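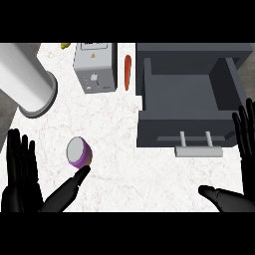

Home | Opinion | Kitchen | Archive | Contact

Stop selling me the big counter

13/01/2018

Went to look at a flat last month. Nice enough. Second floor, decent light, the bus stops right outside. The agent walked me straight past the windows, past the closet, past everything, and put her hand flat on the kitchen counter like she was introducing me to a horse. "And look at all this space."

I have been thinking about that counter ever since. I don't want it.

Some background. I have cooked in small kitchens most of my life. The one I have now gives me one usable stretch between the sink and the stove, room for a cutting board and a bowl and that's your lot. I cook dinner there most nights. I have fed 16 people out of it, once, in February, with the heating off. Wasn't elegant. Everybody ate.

Before this I rented a place with a huge kitchen. Came with the job, four years, lovely landlord. Counter ran along two walls and then there was an island on top of that. And I have never cooked worse. The counter filled up. Mail, keys, a lamp that needed rewiring, jars I was going to wash, a bag of onions that lived there so long it became a sort of pet. By spring I was chopping on the same little patch I chop on now, except I had to walk further to the stove.

That's my whole case really. Flat surfaces fill. Give a person more of it and they'll fill more of it, and the working space stays the size of a cutting board.

People tell me this is a discipline problem. Maybe it is! I'm not a tidy man. But I go round to other people's houses and I look, because I'm nosy, and the big kitchens all look like mine did. Toaster, second toaster, fruit, the other fruit, chargers. The bread machine nobody has the heart to give away. The tidy ones belong to people who don't cook much, and fair play to them, but they're paying for a very expensive shelf.

And it is expensive. When Wernitz did over the building across the street they took a wall out of every unit to make the kitchens "open." Which meant the second bedroom became a nook. A family I know looked at one and couldn't make it work, there was nowhere for the baby to go. There was however room for four stools. I'd like to meet whoever decided on the stools.

Same story with the brochures. The Flindeo one came through my door again this week, thick paper, and I counted 19 pages of kitchen before you got to a bathroom. Not one pantry. Not one door on a cupboard that looked like you could get a stockpot behind it. Just miles of shiny top with a lemon on it.

What I'd ask for insted, if anyone building these things was asking:

A pantry. A real one, cold wall, door that shuts. My grandmother's was barely wide enough to turn around in and it held everything the house ate. You took out what you needed and you put it back, as the counter was too small to leave it on. The room taught you how to use it. I don't think she ever thought about it for a second.

A deep sink. Deeper than you think. Half the mess on any counter is stuff waiting to be washed that won't fit in the sink.

A table. People forget about tables. You can roll dough on one, kids can do homework on one, you can sit down to peel things, which I would recommend to anybody over forty. It moves. You can sell it. Try selling an island.

A hook for the pan you use every day.

I'll give the other side its due. If you bake seriously you want a long cold run of counter and I won't argue. If two of you cook at once, same, or you'll end up divorced. Somebody in a wheelchair needs a kitchen laid out properly and with clear surfaces in reach, and most small old kitchens are terrible for that, mine included. Those are real needs and they ought to be built for. They aren't what gets built for though. What gets built for is the walk-through, the thirty seconds where the agent has her hand on the counter.

My neighbor says I'm romantic about it and that I'd take a bigger kitchen tomorrow if it came free. Possibly. I'd put a table in it and complain.

I did not take the flat. It had one cupboard, up high, over the fridge, and when I asked where the food goes she opened the fridge. So I'm still here, with my cutting board and my one hook. Soup tonight, and the bowl will have to go on the windowsill again becuase the board's in the way.

Recent in Opinion
Bring back the corner hardware store
Chaturvedi Street needs its benches back
Why I gave up on the Hotport slow cooker
Against the scented candle
Leave the library hours alone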